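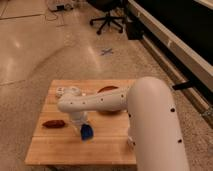 How to Recover an Arm After a Protective Stop at the Table

Posted Mon 26 October in Trellside Workshop Notes
14 shares | 3 comments

We use cookies to remember your settings. Accept | Manage

A protective stop means the controller saw more force than it expected and held the arm where it was. On our tabletop pick-and-place cell the usual cause is the fingers coming down too far and pressing on the wood. It happened to us twice in September, both times after someone restarted the program without finding out why it had stopped. The second restart bent a finger mount.

These steps are for a single arm working over a low table with small loose objects on it. Menu names are from the Trodell controller. Other controllers have the same functions under different names.

Before you touch anything

Leave the program stopped. Do not press Resume, even if the pop-up offers it.

Keep your hands away from the fingers until you know whether the gripper is holding something. A gripper that still has power can close when the fault clears.

Write down the line number the program stopped on and the height shown for the tool. Both disappear from the main screen once you clear the fault. They stay in the log, but the log is slow to search. Ours had 2,492 entries the first time we went looking.

Free the arm

1. Press the emergency stop if anyone has to reach over the table.
2. Look at the fingertips from table level. Check whether they are touching the wood, touching an object, or clear of both.
3. Step back, release the emergency stop and clear the fault. Leave the program unloaded.
4. Set jog speed to the lowest setting.
5. Jog straight up in base coordinates, Z only. If you jog in tool coordinates and the wrist is tilted, the fingers will drag sideways.
6. Stop when the fingers are well above the tallest object, then move to home at low speed.

If the arm faults again as soon as you jog, stop. Do not switch to freedrive while the fingers are loaded. The arm can spring up when the pressure comes off. Call whoever looks after the cell.

Find the cause

Check these in order. The first two cover nearly every stop we have had.

Table height. Bring the closed fingers down slowly over a sheet of paper until the paper just drags, and compare that reading with the stored value. A table on carpet settles, and it settles unevenly. Do all four corners.

Tool length. The Nassar fingers and the Skineck fingers are not the same length. If someone swapped them and left the old tool profile active, every pick will be wrong by the same amount.

Payload. A wrong payload setting makes the controller misjudge force. Ours should read 700 grams with the gripper on.

Object position. A curved object that has rolled since the last detection can end up under one finger. Clear the table and run the same pick with nothing there. If it runs clean, look at detection first.

Test before you go back to work

Run the corrected program at low speed with an empty table and a hand near the stop button. Then run it with one object, then with the full set. Inspect the finger mounts for cracks afterward.

Enter the stop in the cell log with the cause, including the ones that seem minor. If you can't find a cause, leave the arm at home and tag it out.

Related
Setting a table plane from four points
Why we re-check payload every 1,000 cycles
Reading the Trodell fault log
Replacing a bent finger mount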